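Lessons by the Shelf: Robot Training at Serside

At its Serside site, Fleruddale is assembling examples for Umia, a system that learns handling work from recorded demonstrations. The target for June is 2,000 recordings; 1,741 have been accepted.

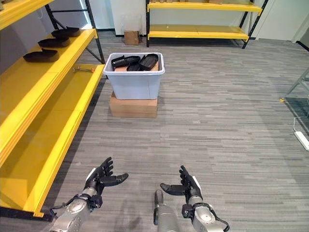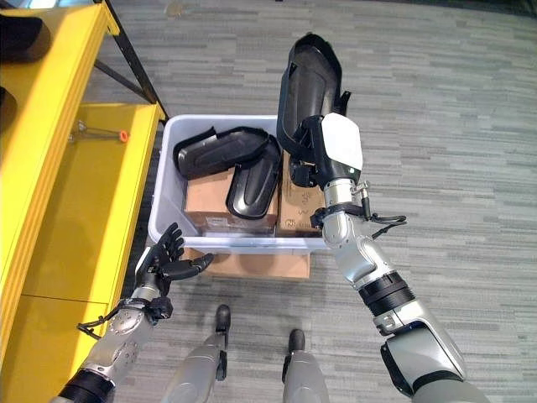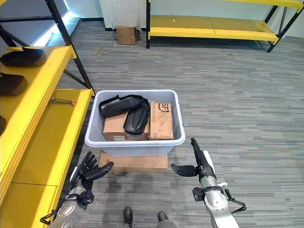
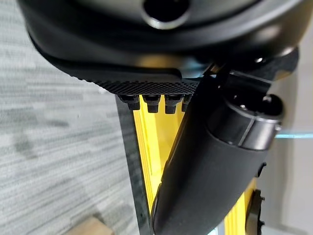 Recording at Serside, among the yellow shelving.

Each recording is reviewed by 2 assessors before it enters the training set.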